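# Valter Mendes on hardwax oil, joint movement and the case for thin coats

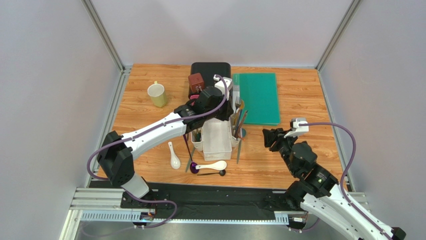 What goes wrong most often when a wooden worktop is finished with oil?

Too much product, according to Valter Mendes, who has run the finishing room at Correia since the workshop moved to its present building. "People put on what looks like a normal coat of paint," he says. "An oil finish should be spread until the surface barely changes when you drag a pad across it. What stays on top doesn't cure properly. It stays soft and picks up dirt."

Correia makes solid tops for kitchens, benches and shop counters, mostly in oak and ash. The standard top is 2650 mm long and 600 mm deep, glued up from staves 31 mm thick before planing. Mendes took over the finishing schedule when the company dropped its two-part lacquer, a change he had argued for over several seasons.

His objection to the lacquer was repair. A lacquered top that has been scratched through has to be sanded over its full surface, or the patch shows as a ring. An oiled top can be treated locally. "You sand the mark, you feather out a hand's width, you oil it. After a month you'll have trouble finding it under a side light." He concedes that lacquer holds up better against standing water and says he would still specify it for a bar.

The current schedule starts with sanding at 100 grit, then 120, then 150. Mendes stops there. Finer paper closes the surface, and in his tests the oil penetrated less and wore sooner at the front edge. The top is vacuumed, wiped with a damp cloth to raise the grain, left to dry overnight and sanded once more by hand at 150.

The first coat is Trosico, thinned by a tenth. The second goes on undiluted the next day. Both are applied with a white pad and buffed within 20 minutes. The underside gets the same two coats.

He is strict about the underside. "If you seal one face and leave the other, the board takes up moisture on one side. Then it cups, and the customer calls to say the glue has failed. The glue is fine. I've cut up returned tops to check, and the joints were sound in every one."

Seams are a separate question. Most of the complaints that reach him concern a fine line that can be felt between staves in the first winter. Mendes attributes this to differences in moisture content at glue-up. A stave at 11 percent next to one at 8 percent will shrink more across its width and thickness once the heating is on, leaving a slight step. Correia now rejects any stave more than one point from the batch average, measured with a pin meter at both ends and in the middle.

Has that solved it? "It reduced it. Wood cut on the quarter and wood cut flat still move differently, whatever the meter says. I could sort for that too, but then the price goes up, and most customers would sooner have the step."

For fixing, he recommends slotted brackets with the slots set across the grain, screws snug but not driven hard. He allows 3 mm of movement on each side of a standard top. Fitters who run silicone into the gap along the wall are, in his view, doing no harm. Fitters who glue the top to the cabinets are the reason he keeps a folder of photographs.

On maintenance he is brief. A new top should be kept dry for a week and treated gently for two more. It should be wiped with water and a little mild soap, never with a scouring cream. A thin coat of oil twice in the first year is enough, then once a year, or whenever water stops beading near the sink.

He has also been testing a product from Toritz that is sold as a single-coat finish. The samples have been in the canteen since last April, beside a row finished with Trosico. So far the single coat has kept its color well and marked more easily under hot cups. He doesn't want to draw anything from it yet. "One canteen, one batch of oak. I'd like to see it on ash, and I'd like to see it on an end-grain block, where everything soaks in at a different rate."

Dandetti, which supplies the workshop's abrasives, has asked him to write up the sanding results. He says he will do it when the ash samples are finished. Rags, he adds, go into a lidded metal bin filled with water at the end of every shift, and he would like that printed whatever else gets cut.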